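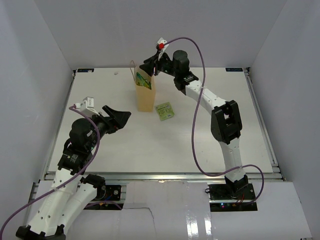

Kálmán Illés told me I was a fool to take the night bus to Isilska, and he told me twice, the second time with his mouth full. According to him the bus broke down every February at the same bend, the heater blew only on the driver, and anyone with sense would wait for the Monday train like a Christian.

I'd already bought the ticket. It was nonrefundable, and so am I, my mother used to say.

So at ten at night I was standing outside the depot in Boredstead with one suitcase and my grandmother's accordion, which weighs what a calf weighs and has about the same manners. My aunt Estine wanted it back. She'd wanted it back for eleven years, through two weddings and a funeral, and she had finally called me up and said she was turning 60 and if that accordion wasn't in her kitchen for the party she would be leaving her house to the cat. I like that house! It has a pear tree and a bathtub you can lie down in.

The driver looked at the accordion and said it would need a seat.

"It can go underneath," I said.

"Underneath is full."

"Full of what?"

He thought this over. "Csonka's doors," he said, and sold me a second ticket.

I never did find out who Csonka was or why his doors had to travel by night. But you could hear them, every time we took a corner, all sliding over to one side and then sliding back again – a long wooden sigh under your feet. The woman across the aisle crossed herself on the left turns only.

And the heater did blow only on the driver. He drove in shirtsleeves. The rest of us sat there in our hats, breathing on our fingers, and I put my arm around the accordion because it was in a padded case and the padding was warmer than I was.

We broke down at the bend. Of course we did. There was a bang, then a smell like burnt toast, and then we rolled very gently onto the shoulder with the doors settling underneath us. The driver said it would be an hour. He said it in the voice of someone who has said it a lot.

After a while a boy in the back asked what was in the case, and I told him, and he asked could I play it. I can't, really. I know one waltz and the first half of another. My grandmother taught me when I was nine, and she gave up at the half.

I played the whole one first. Then I played the half, and when I got to the place where I always stop, the driver, who was outside with his head in the engine, whistled the rest. He had every note of it. I just held the thing open on my knees and listened, and so did the whole bus, until he ran out of tune and went back to swearing at the fan belt.

I asked him about it later, once we were moving again, hanging on to the pole by his seat. He said his mother hummed it when she did the ironing. He made me stand there and learn it, four bars at a time, all the way down into Isilska, and he missed a stop doing it.

Estine was at the station in her good coat. She didn't kiss me. She took the case out of my hand, and she said, "You've been playing it, the strap's on the wrong hole."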